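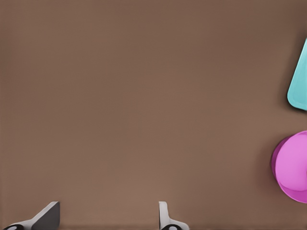 Wrist-level view from the Skasine simulator: gripper open, a teal piece and a pink one only partly in view at the right.

I spent most of yesterday morning in Cáceres watching a pretend robot hand nudge sideways across a plain brown table, and I have to say I had a great time. The group behind it, a small robotics lab called Witis, has just put out a result I think people who work with robot arms will want to know about (and people who don't might enjoy it too, so stick with me).

The short version: they trained a robot policy to deal with objects it can only partly see, using simulated tables and nothing else, and then moved it to a real arm without any extra training. On the real arm it picked up the right object in 116 fewer tries than their old method did, over the same set of 510 attempts. That's a big jump for a change that mostly comes down to how the practice scenes are set up.

Florencia Retamal, who leads the project, told me the idea came out of plain annoyance. Their earlier policy was good at grasping things that sat nicely in the middle of the wrist camera's view. Put the same thing off to one side, where the camera only caught a corner of it, and the arm would do one of two silly things. Either it closed the fingers right where it was, on nothing, or it lunged at the visible bit and knocked the object away.

"We had been feeding it easy pictures," she said. "Every training scene started with the target in the middle. Then we were surprised it didn't know what an edge was."

So they flipped the starting conditions. In Skasine, which is the simulator they built for this, a training run can now begin with the objects poking into view from the side. Sometimes all the policy gets is a rounded corner or a slice of curved rim. It has to decide whether that's enough to act on, and if it isn't, it has to move and get a better look first. They call this "peek before pick," and yes, it's on a mug in the lab kitchen.

What I liked best is how little they reward the peeking itself. I'd assumed there would be a bonus for every useful look, but Rutilio Hinojosa, who wrote most of the training code, laughed when I asked. They tried that early on and ended up with an arm that wandered back and forth forever, collecting points and never grabbing anything! Now there's a small cost for each move and a payoff only when the named object is lifted. The looking shows up on its own if it helps, and drops away if it doesn't.

I sat with him while he stepped through some runs on his laptop. The graphics are simple – flat colors, chunky shapes, soft shadows – and he was quick to say that was a choice. Fancy textures slowed everything down and didn't help much once the policy moved to the real arm. What did help was randomizing where the hand begins, how wide the fingers are open, and how much of each object is showing. The color of the table gets changed too, although his demo stuck with brown nearly the whole time I was there.

Each run is capped at 300 steps, and early in training the policy burns through all of them. Later on it gets a lot brisker. You ask for the pink piece, the hand slides over until it has the whole thing in view, lines up, and down it goes. If two objects are both half out of sight it'll head toward the one you asked for and use whatever it learns on the way. Rutilio showed me a run where it started toward the wrong piece, seemed to change its mind partway, and came back. I may have clapped.

The real arm is a Runetti, which the lab has had for years and which has the scuffs to prove it. Felicidad Salazar ran the physical trials, and she's the one who insisted on keeping the old policy's results from the same table, same lighting and same objects, so the two could be compared fairly. She shuffled the order as well. Neither policy got a streak of easy layouts.

She also kept notes on the failures, and I'm glad the paper prints them. Shiny objects are still a headache, and so is anything that rolls. A round piece lying on its side can look like a perfectly good target from one angle and then take off when a finger brushes it. The policy doesn't have much of a plan for that. It chases, basically, and sometimes it runs out of steps while chasing.

Crowded tables are the other soft spot. The training scenes leave plenty of open surface, so there's nearly always a clear path for the hand to slide sideways. Push a lot of stuff together and the peek can turn into a bump. Felicidad thinks a version that also lifts up to look over things would fix a good part of this, but they haven't trained one yet.

I called Mārtiņš Vanags to get an outside opinion, as he works on grasping too and had no part in this. He was positive, with a couple of buts. He'd like to see it on a second arm with a different gripper, and he wants to know how the policy does when the camera gets knocked a little out of place, which in his experience happens constantly. He did say he plans to try the off-center starts in his own setup right away. "It costs me an afternoon," he said. "I would be silly not to."

Training doesn't ask for a giant computer either, which surprised me. The version in the paper took seven days on the lab's own machines. Teodora Kadrić, who looks after those machines, says a stripped-down version with fewer object shapes finishes a good deal sooner and gets most of the benefit, and that's what she'd point a student toward first.

As for what comes next, the group plans to release the Skasine scene settings in September, including the off-center starts and the script that decides how much of an object to hide. The trained policy itself will follow after they've cleaned up the code. Florencia said they're also working on spoken requests, so you could say "the teal one" and skip the typing. I asked if I could try that out. The microphone wasn't hooked up yet, so I typed "teal" like everybody else and watched the hand go off to find it.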